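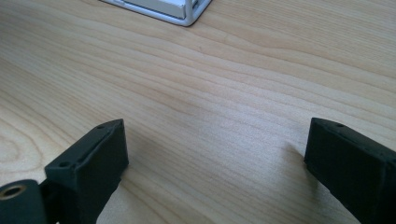
A reader wrote to me in January to say I was too hard on rolling knife sharpeners, that the Olteo had changed their mind about the whole idea, and that I should stop sneering at things I hadn't paid for. Fair enough. I bought one, at the full £60, from the kitchen shop in Clirnmont, and I've been using it at home ever since.

I came to it expecting to be annoyed. I'd like to say where I was wrong as well as where I wasn't, so I'll start with how the thing works and get to the grumbling later.

## What you get

The Olteo is a short metal cylinder with an abrasive disc at each end, and a separate block with magnets in it. You stick the knife to the block, edge upwards, and roll the cylinder back and forth along the edge. The block sets the angle. There are two angles on it, a narrow one for thin-bladed knives and a wider one for everything else. The coarse disc does the work and the fine one tidies up.

It comes in a very handsome box with a booklet that spends its opening page on the history of the blade and rather less on which way round the magnets go. I had to work that out for myself. The rubber feet on the block are good and it stays where you put it, even on a smooth table. The cylinder rolls nicely. It has a pleasing weight to it, and I suspect a fair bit of that £60 went on the pleasing weight.

## The claims

The box says "razor sharp in 2 minutes". I'd call that cheeky. Two minutes will improve a knife that was already in decent shape. For the sort of knife most people own, a cook's knife that has lived in a drawer and been through the dishwasher more often than anyone admits, it took me well over 100 passes on each side with the coarse disc before the edge stopped sliding off a tomato. That's a long sit with a noise like somebody sanding a saucepan.

The box also says the system "removes all guesswork". It removes the guesswork about the angle, and I'll give it that gladly, the angle being the part that most of us get wrong on a stone. It doesn't tell you when to stop, or when to swap discs. You have to feel along the edge for a burr, very gently, from the side. The booklet mentions this in a single line under "Advanced tips". I don't think it's advanced. I think it's the job.

## What it does well

My paring knife came up beautifully. So did an old utility knife that I'd more or less given up on and had been using to open parcels. Both are short, with straight sides and little curve, and the Olteo suits that shape very well. The edge was even from heel to tip, and it took hardly any skill on my part.

It's tidy, too. A whetstone means water, grey sludge and a tea towel you'll never get clean. With the Olteo there's a bit of fine dust, and you wipe it up. If you've got a small kitchen and no wish to make a hobby of this, I can see why you'd like it. My correspondent was right about that part and I was wrong to skip over it.

## What it does badly

Anything with a proper curve. The magnets hold the flat of the knife at a fixed tilt, and as the belly sweeps up towards the tip the disc meets it differently. You can shift the knife along and do the tip separately. I did, and ended up with a faint step where the old position met the new one. It still cuts. It looks as though it was sharpened by two people who weren't speaking.

Tall knives are awkward. On my widest blade the edge stands so high above the block that the cylinder barely reaches it, and the makers sell a riser to fix this. The riser is extra. So are the finer discs, and so is the leather strop, which the booklet describes as "recommended" in a tone I didn't care for.

It won't do serrated knives. The box doesn't say it will, but the shop assistant did, so be warned. 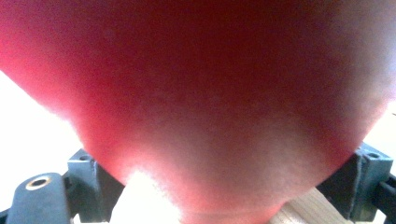

Does it damage the knife? It takes metal off, as every sharpener does, and the coarse disc takes it off faster than you might expect, so go lightly and move to the fine one as soon as you feel a burr all along the edge.

There is a scratch on the side of my paring knife that wasn't there before. I put it down to a speck of grit on the magnet. Wipe the block before you clamp anything to it, and think about a strip of masking tape if you're fussy about looks.

## Against the others

I tried it next to the Votisus pull-through, which lives in my drawer and cost a good deal less. The Votisus is quicker and leaves a rougher edge, and that edge goes off sooner. For someone who just wants to get through an onion tonight, it's fine. I know that's heresy in some quarters.

I also dug out my plain Triantafyllou stone, with a coarse side and a fine side. It gave me the best edge of the lot on the cook's knife. It also took most of an evening, and I've had years of doing it badly to get to the point where I do it passably. I can't pretend that's a fair comparison for a beginner.

## Would I buy it again?

With my own money, at full price, I wouldn't. At half of it I might. It's a decent, well-made guide for short, straight knives, sold as if it were a good deal more than that, and the extras would bother me less if the riser came in the box.

If you've been given one, keep it and use it. Ignore the two-minute business, ignore page one of the booklet, and learn to feel for the burr. I've left mine out on the worktop for the paring knives. The cook's knife is going back to the stone.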